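The Empty Desk Cure

Kollmont wants $243 for a course on clearing your desk. I have my doubts. The pitch says a bare surface makes a calm mind, and 2,498 buyers supposedly agree.

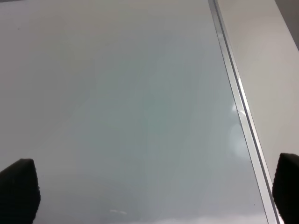
Masanobu Tanabe wrote in to say the course got him through tax season, and that I should try it before I sneer. Fair enough. But he also hired a bookkeeper in March, and I suspect she helped more. My own papers just moved to the floor.

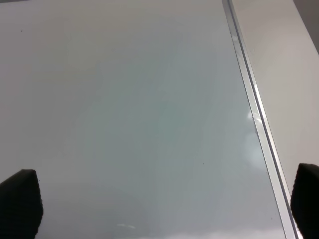
What the money buys

Six videos and a checklist. I'd keep the cash.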